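The Second Serve

Minttu Riihimäki was ranked 261 in the world when she came to Flarnham, and she had lost in the first round four weeks running. The tournament paid 400 for a first-round defeat. Her flight had cost more than that.

She drew Oria, the third seed, on Court Two at half past ten on the Tuesday. It had rained in the night and the start was put back an hour, then another. She ate a banana, rang her sister and restrung nothing, as the man with the stringing machine had gone to find a coffee.

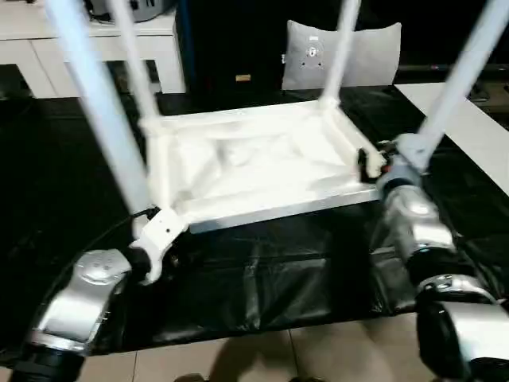 Her trouble was the second serve. Ikonen, who had coached her since she was twelve, said she was slowing her arm down. She knew she was slowing it down. Knowing it had made no difference in Vollari, where she double-faulted on match point in front of her parents.

"Hit it at 80 if you like," he said. "But swing."

She lost the first set 6-2. Oria stood well inside the baseline for the second serves and punished them, and between points bounced on her toes as if she had a bus to catch. There were people in the stand by then, mostly waiting for the match after.

At 3-3 in the second Minttu was break point down and missed her first serve by a foot. She wiped her hand on her skirt. Ikonen was looking at his shoes. She threw the ball up and swung at it as hard as she ever had, and it kicked up off the line and went over Oria's racket.

She did it again on the next point and hit the back fence on the full. She carried on swinging.

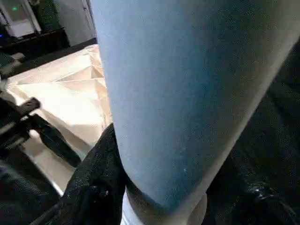
Light blue, with a white end cap.

The third set went to a tie-break, which she lost 9-7. Oria shook her hand and said, "Good serving," and went off to sign a child's hat.

Ikonen carried the bags to the car. Winning would have been worth 3,000 in the end, if she had got to the quarters, and neither of them mentioned it.

"Nine double faults," he said, once they were out on the main road.

"I know."

"Last week it was four."

She put her feet up on the dashboard and asked him what time practice was.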